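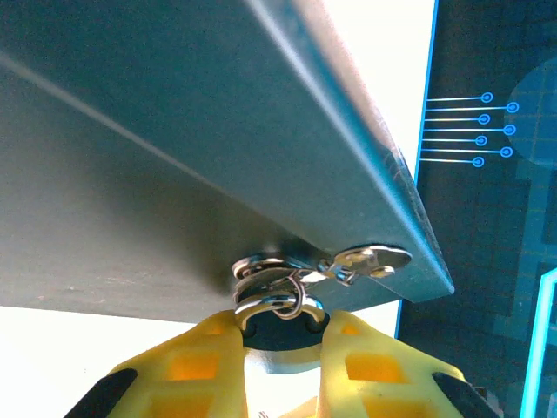
Barkel R20 Roof Crossbars: Long-Term Review
By Abenezer Dinsa | April
Last updated: April

The Barkel R20 is a two-bar set for crossovers with raised side rails. I fitted it to a compact crossover and have driven 827 miles with it, 459 of those with a cargo box on top.

Each bar clamps to the rail with a steel strap and a single hex bolt. The supplied wrench clicks at the correct torque. First-time fitting took me 20 minutes. The rear bar went on slower than the front, as the tailgate has to clear it when open — measure that gap before tightening.

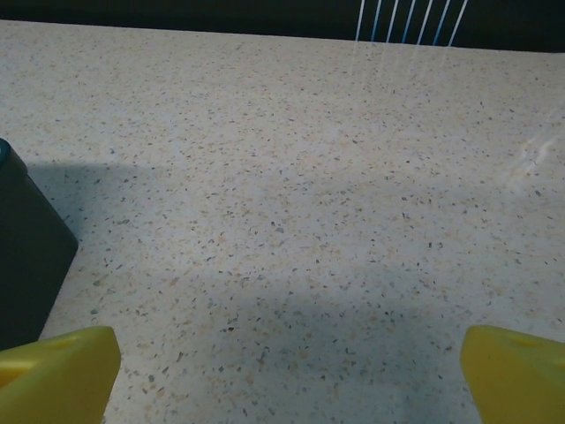 Wind noise is low up to 45 mph. Above that, the bare bars produce a steady hum, louder with the sunroof shade open. Moving the front bar back two inches lowered the pitch but did not remove the hum. The older Schwaiger bars I used before were quieter, though they needed a separate foot kit.

The rubber strip in the top channel is cut too long and has to be trimmed with a knife. One end cap worked loose on a gravel road and was pushed back in by hand. The locks use one key for all four feet, and the key turns stiffly in the left rear.

I checked the bolts after every long trip. None needed more than a quarter turn.

Recommended for box and ski use. For daily driving with nothing loaded, take them off.

Contact | Copyright Stiswood Auto Reviews | Back to top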